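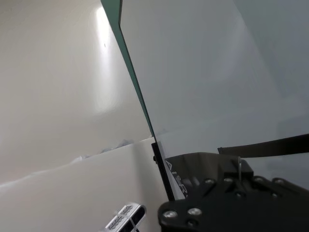 Wrist view, panel edge top centre to lower middle, gripper bracket at right

Plane fit locks onto the clear panel

kelp_index wrote:
Running the Talton perception node (March build) on a wrist camera. The job is to fit the table plane, then feed it to the planner as the support surface. Over 1,248 logged frames the fit was wrong in 626. In the bad ones the normal tilts toward the transparent panel. The wall behind it is white and so is the table, so there isn't much else with contrast in view. RANSAC threshold is at the default. Has anyone got a mask for clear panels that works without training a model?

tmoraine wrote:
Don't mask the panel, mask the gripper first. You've got the bracket, the screws and a long black strap in the lower right of that view. If your self-filter uses the stock URDF, it probably leaves some of that in the cloud.

kelp_index wrote:
Self-filter is on with padded meshes. I coloured the inliers and none of them are on the gripper. They run along the green edge of the panel and up the wall.

Sarahí Barajas wrote:
Then the threshold is a side issue. Depth through a clear sheet is a mix of the sheet and whatever is behind it, and the wall curves, so a loose fit will happily bridge the two. Constrain the normal. You know which way gravity points in the base frame. Reject any candidate more than 12 degrees off vertical and rerun.

tmoraine wrote:
I disagree with hard-coding that. It hides a bad hand-eye calibration. Get the calibration right and the table should win on inlier count.

Sarahí Barajas wrote:
Not on a plain white table with passive stereo. There may be fewer valid depth points on the table than on the panel edge. Calibration doesn't add points.

kelp_index wrote:
Chest camera view from the same setup, in case it helps.

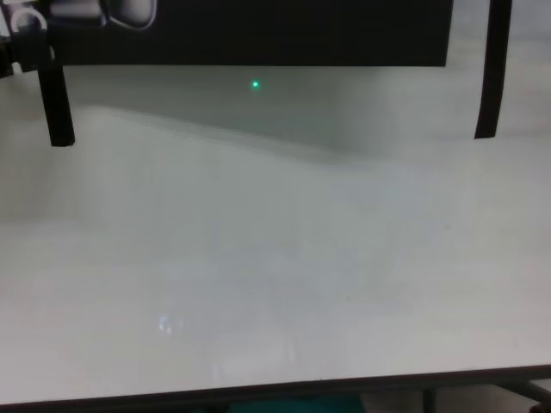 Chest camera, fingers apart over the tabletop, green dot below the dark panel

orrin_v wrote:
Can you use the chest camera for the plane and keep the wrist one for close work? Most of that view is table. We do this with the Brernau planner: one fit at startup, then it's frozen until someone clears it.

tmoraine wrote:
A chest camera moves with the wearer. You'd need its pose every frame, and a frozen plane is no good if the table gets bumped.

orrin_v wrote:
Freeze it in the base frame and the camera pose only matters once. The bump is a fair point.

kelp_index wrote:
Tried the gravity constraint on the same log. Bad fits went from 626 to 100. The ones left have a correct normal but the wrong height. I'll put a height prior on next and post the config.

tmoraine wrote:
Post the hand-eye residuals too, please.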